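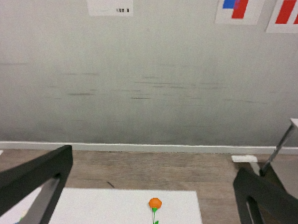 Home Workshop Projects Talks Calendar Join
Search this site Enter keywords Go

Two Arms and a Vase: speaker notes for the open evening in Brurkedon
August 30, 2022
By Marjorie Pruett

Good evening, and thank you for coming out. Wait for the chairs to settle. Say where the coffee is, because last time I forgot and people were too polite to ask.

Start with the why. I joined Oltuslow in January of last year to build a plant stand. I did build it, and it's a decent plant stand, but the bench next to mine had a box of motors on it and I kept wandering over. By spring a few of us had decided to make a pair of arms that could work over one table. I wanted them to do something I'd enjoy watching on a slow evening, so I said flowers. Put artificial flowers in a vase. How hard could it be? (Pause here, the people who have built arms will laugh.)

The first thing we had was a list of parts and not nearly enough money to buy them, so we began in simulation, and that's what my slides show tonight. Ranel is our name for the whole setup: the room, the table, the arms and the flowers, all of it drawn by the computer. I do my share at home on the kitchen table after supper. The shop computer is faster, but it's in the corner by the saw, and you can't hear yourself think.

Explain the mounting. We went back and forth on this for weeks - separate clamps at the table edge, or one crossbar on one post. The crossbar won. With both arms on the same bar, we only have to get one position right, and the bar can sit behind the table out of the way. What you give up is stiffness, and I'll come back to that if anyone asks. Somebody always asks.

NEXT SLIDE

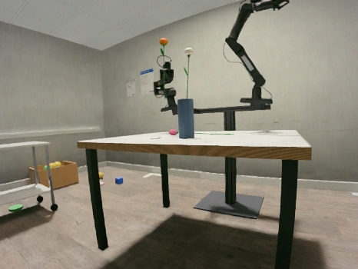 Marjorie Pruett
Member and bench lead, Oltuslow shared workshop

Let them look for a moment before talking. The white flower is standing in the vase, the orange one is up by the left gripper, and the pink one is lying on the table behind the vase with its stem running out the other side. I like to stop on this one because it shows what a crowded job it is. A flower is mostly stem, and a stem is a very thin thing to ask a gripper to find. When the vase sits between the camera and the stem, the software has to guess at the part it can't see.

Say something about failures, and don't rush it. We've logged 413 runs of this task so far, and the early ones were a comedy. Flowers on the floor, vase on the floor, one arm politely holding the other arm's wrist. Lam, which is our planning script, used to treat the arms as if each had the table to itself. Teaching it to wait its turn took 17 evenings and a great deal of pie. What finally helped was dull: we gave each arm a parking pose and made it go there before the other could cross the middle of the table.

Mention the cables! Folks building their first arm will leave them for last, as I did. Give every joint enough slack to bend all the way, then move it by hand and watch where the loop goes. I spent most of one weekend on a cable that was two fingers too short.

NEXT SLIDE

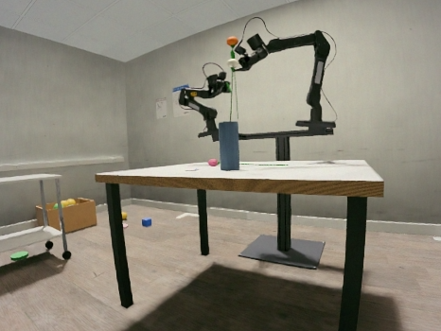 Right gripper at the white flower, left gripper beside the stems. Rendered in Ranel.

Both arms are in close to the stems now, and this is the part that keeps me up at night. There's very little room over a vase opening. We keep the approach slow and bring the gripper in at a tilt, which leaves a bit more space for the other arm. I'd love to hear from anyone who has tried a wider vase, or who thinks we should just put down the flowers one at a time and be done with it.

Money, if there's time. The room won't let me go past 90 minutes, and that includes questions. The real crossbar is paid for and the real post is on order. The rest depends on what we bring in from the fall workshops, so please do take a sign-up sheet on your way out.

Bring the spare gripper fingers in the blue bag and pass them around while people ask questions. Get all 6 back before locking up.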